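**Two-arm table build: grip on round plastic**

**kittipong_p** -- March 2022
Both arms are on the rail now and the three walls are up. I'm working on test tubes with the wrist camera. The fingers pinch low, near the bottom of the tube, and I close to 49 percent.

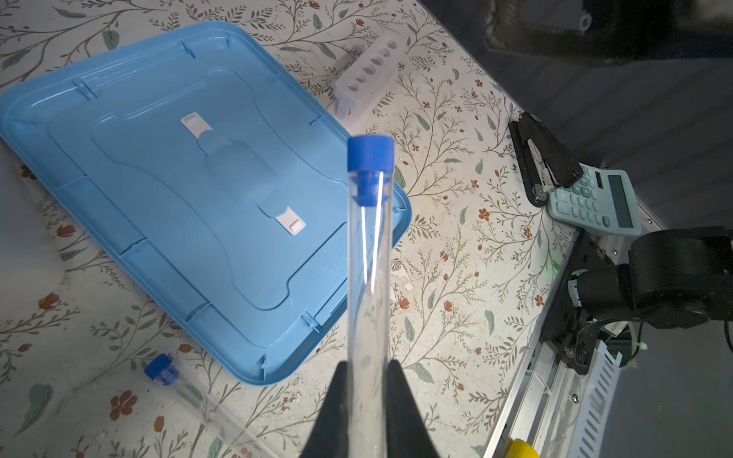

Any tighter and the arm faults after 3 or 4 picks. Any looser and the tube tilts when I move toward the rack. Would rubber pads help?

**stollitz60**
Pads, yes. I'd also grab higher, just under the cap. Pinching low makes it top heavy.

**RajeshwariRaju**
Disagree on the height. If you hold it up there the fingers hit the rack before the tube is seated. Keep it low and slow the move to 60 percent.

**kittipong_p**
Slowed it down, better so far. No pads yet. I also moved on to the bin with both arms running.
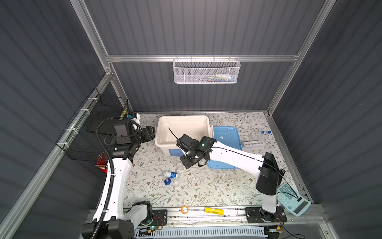 The right arm gets the center of the mat and the left one stays toward the back, so they don't meet. I'd still like a plainer mat -- the vine print can't be good for the vision side.

**stollitz60**
Leave the mat alone until the grip is sorted. One change at a time.

**RajeshwariRaju**
Agree with that one. Post your close values when you have the pads on.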